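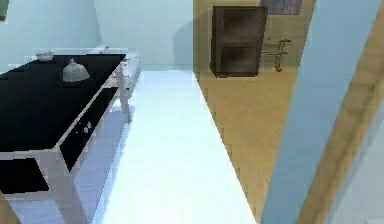

Setting up the kitchen cell in simulation before you touch the real arm

I love this part of the job. You get to break everything, reset it with one key, and break it again before lunch! This page covers how we set up the Fondska mobile arm in its simulated kitchen cell, so that the settings can be copied over to the real machine. It assumes you already have Jisbridge installed and the kitchen loaded. Last revised September 2025.

What you need

The Fondska model folder, the kitchen world file, and a notebook. Yes, a paper one. You will be changing a lot of values and the undo history in Jisbridge only goes back 9 steps.

Step 1. Check the floor first

Open the world and look down the white floor strip beside the island. That strip is the main driving lane, and the wooden floor to the right of it is a separate surface with its own friction value. Click on each one and make sure both have a collision shape attached. If the wood is missing its shape, the base will roll off the edge of the white and drop straight through the world, which is spectacular the first time and pretty tiresome after that.

Step 2. Set the start pose

Put the base at the near end of the lane, facing the back wall. Fold the arm fully before you save the pose. A half-folded arm will clip the column by the doorway on the first right turn, and the planner's complaint about it (error 243) says only "invalid start", so you can lose an hour looking in the wrong place.

Step 3. Zero the joints

Run the joint check from the base upwards, one joint at a time, and write each offset in your notebook. Don't run them all at once. It's quicker, but if the wrist is out you'll end up blaming the elbow. Save the result as a new profile and leave the factory one alone.

Step 4. Tune the reach over the countertop

The glossy black top is a fantastic test surface because it gives the simulated depth sensor a hard time. Turn reflections on in the render settings and watch the point cloud. You will probably see holes in it. Bring the filter up slowly until they close, then stop. Ours settled at 141. Go much higher and the little white bowl at the far end starts to melt into the counter.

The glass cloche is a harder target again, being partly see-through. Leave it as an obstacle for now and draw a keep-out box over it with plenty of room above the knob. Once the bowl is going well you can come back and try grasping the cloche by its knob, and it's a great feeling when it lifts!

Step 5. Drive the loop

Send the base up the lane, across onto the wood, over to the dark brown cabinet and back again. Keep your speed low for the first few laps. The metal cart beside the cabinet is made of very thin bars, and a coarse collision mesh turns it into a solid block. Swap in the fine mesh if the robot refuses to go anywhere near the open shelves.

Leave the loop running overnight if you can. Our longest run was 1,077 laps before the wheel odometry drifted far enough to need a reset.

Step 6. Export the profile

Choose Export, then Cell Profile, and tick the box for joint offsets. It's unticked by default. Load the file on the real controller with the motors off, compare the offsets against your notebook, and only then power up. Keep one hand near the emergency stop for the first move.

If it goes wrong

Base shudders on the spot: the two floor surfaces overlap slightly. Nudge the wooden one down a hair.

Arm won't unfold: the keep-out box is too big and the shoulder is sitting inside it.

Bowl slides away every time: check the fingertip friction, then check the bowl's mass. A mass of zero is more common than you'd think.

Next page: adding a second arm to the cell.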